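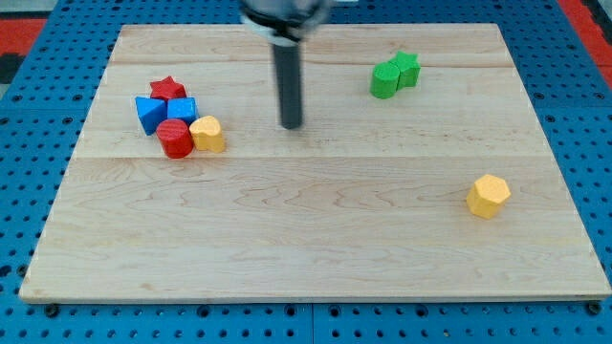 Plestau reckons the blocks should go back to being sorted by shape, and said so in the margin of the last entry, in green pencil, twice. Shape was how the original 1988 set came packed, shape is what the old trays are cut for, and if we wanted to reinvent the toy box we could have asked first.

Noted. We are still sorting by colour.

October, workshop, a bit after lunch. Continuing with the refurb of the block sets for the Plultidance play room.

Stock as of this morning: 117 blocks on the books, 9 out of action. Of the nine, most are hearts. The hearts chip in the notch between the lobes, exactly where you can't get a sanding block in, and whoever designed them presumably never had to repaint one. I've been using a strip of 180 grit folded over a popsicle stick. It works, slowly, and I now know more about the inside of a heart than I wanted to.

Paint. Still on the Verbruggen matte. Red covers in two coats. Blue covers in two if you stir it properly, three if you stir it the way I did last time. Yellow is yellow, meaning it takes four and you can still see the pencil mark underneath. Green is fine and I have no complaints about green, so I expect they'll discontinue it.

Someone asked why we don't go gloss, seeing as it wipes down better. We tried gloss. The cylinders stuck to each other in the tub over one warm weekend and had to be separated with a butter knife. Matte scuffs, but scuffs can be touched up.

On the stars: a star will stand up on its points if the bottom two are level. Plenty of them aren't, after thirty-odd years of being dropped. Check each one on the flat board before it goes back in the tub. If it rocks, take a hair off the longer point, and stop before you've taken a hair off the other one to match. I have one star in the scrap drawer that is now mostly a pentagon.

Cylinders: leave the ribbing alone. Last month I sanded one smooth, felt very pleased with myself, and then watched it roll off the bench and under the compressor. It's still there.

Cubes: nothing to report. Good old cubes.

Triangular prisms: ease the long edges, just enough that they don't feel sharp in the palm. One pass with the fine paper. Biltinon wants a proper radius on them, but that means setting up the router table, and the router table currently has a kettle on it.

The pale wooden board has been wiped down with the damp cloth and seems flat enough to work from. I put the steel rule across the seams in a few places and couldn't get a slip of paper under it. Please don't put wet blocks on it. There is a drying rack. It's the thing everybody hangs their aprons on.

To do:
Fold another 50 sandpaper strips
Order yellow, and more of it than seems reasonable
New label for the colour tubs, bigger, so Plestau can read it from across the room
Move the kettle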